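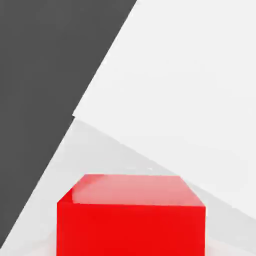 Is the Pastau stain remover block worth $22?

Only if you've already tried ordinary soap and it's let you down. I used one for most of April and I'm still not convinced it does much that a $10 bar from the supermarket can't.

The packet makes big promises: red wine, grass, engine grease, beetroot, all gone in one wash. I'm wary of anything that claims to fix everything, so I cut up an old cotton sheet and gave each piece a different mess. Half got the Pastau, half got plain laundry soap. Same machine, same cold cycle.

**Grass:** Both came up clean. No difference I could find.

**Red wine:** Pastau was slightly better, though there was still a grey shadow on the sheet.

**Grease:** Neither shifted it. The plain soap left a fainter mark, which I didn't expect, and I ran that one again to be sure. Same result.

**Beetroot:** Pastau won this one fairly easily.

It smells strongly of fake lemon, and the smell hangs around in a drawer for days. The block also goes mushy if you leave it in a wet dish. Mine lost a corner that way in the first week.

Gillespie Kerr at the hardware shop in Selville swears by it and told me to leave it on overnight. I tried that on the wine and got a stiff patch of fabric, still grey.

There's a bigger block for $155 aimed at motels and laundries. I can't see who'd buy it without a long trial first. The Lirnis spray costs less than the small Pastau and did a better job on my work shirts last year, so I've gone back to that.

Two and a half stars, and most of that is for the beetroot.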